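Histoire du transport aérien régional – Séance 6
Les liaisons héliportées de courte distance : concession, exploitation, abandon
Support de cours mis à jour le 31 octobre 2022

1. Objet de la séance

La séance porte sur les projets de desserte par hélicoptère entre un port insulaire et une capitale continentale. Le cas retenu est celui de la ligne Ballau–Dekley, concédée à la compagnie Sarmiento pour une durée de cinq ans. Les étudiants sont invités à relire au préalable les notes de la séance 5 relatives au régime des concessions.

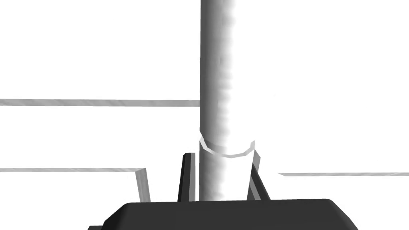 Pourquoi l'autorité concédante a-t-elle imposé un service en toute saison ?
Le cahier des charges assimilait la ligne à un service postal. Le concessionnaire devait donc assurer le courrier pendant les mois d'hiver, période durant laquelle la clientèle de passage était presque absente.

2. Conditions d'exploitation

L'appareil prévu était un bimoteur à 94 % amorti, racheté à la société Willatine. La subvention annuelle était subordonnée à la réalisation de 1 117 rotations, seuil que l'exploitant jugeait hors d'atteinte dès la signature. Le contrat ne prévoyait aucune clause de révision en cas de brouillard prolongé ; cette lacune occupe une place centrale dans le contentieux étudié au point 3.
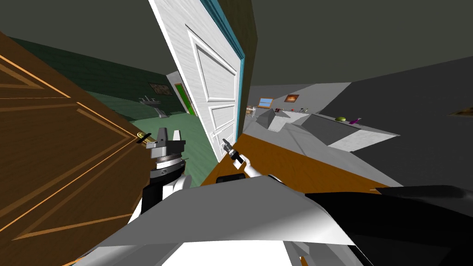 Étienne Vasselin
Département d'histoire économique

Il convient de distinguer la rotation programmée de la rotation effectuée. Les rapports de l'exploitant emploient indifféremment les deux termes, ce qui rend délicate toute comparaison avec les registres de l'héliport de Dekley. Pour la première année, ces registres font état de 2 540 passagers payants. Les passagers munis d'un titre de service y figurent sur un feuillet séparé.

3. Concurrence maritime et résiliation

L'ouverture au mois de mai d'une ligne de navires rapides modifia l'équilibre du marché. Le trajet en mer était plus long, mais le tarif nettement inférieur, et l'embarquement se faisait au centre de Ballau. La compagnie Sarmiento demanda une réduction du seuil à 1 000 rotations. Cette demande fut rejetée et la concession prit fin avant son terme.

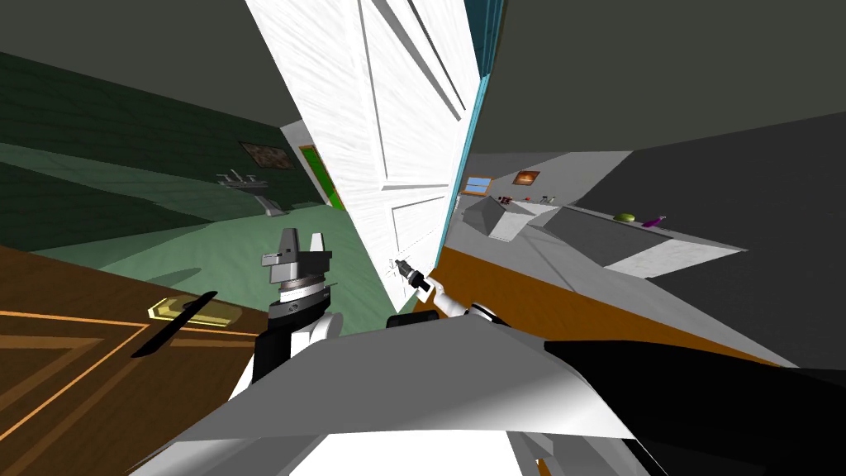

Fig. 3 – Porte blanche à panneaux, ouverte, encadrement bleu-vert.

4. Travail à remettre

Rédiger une note de deux pages sur la répartition du risque météorologique entre concédant et concessionnaire. La note s'appuiera sur les articles 4 et 9 du cahier des charges, reproduits en annexe du recueil de textes. Les références seront présentées selon les normes du département.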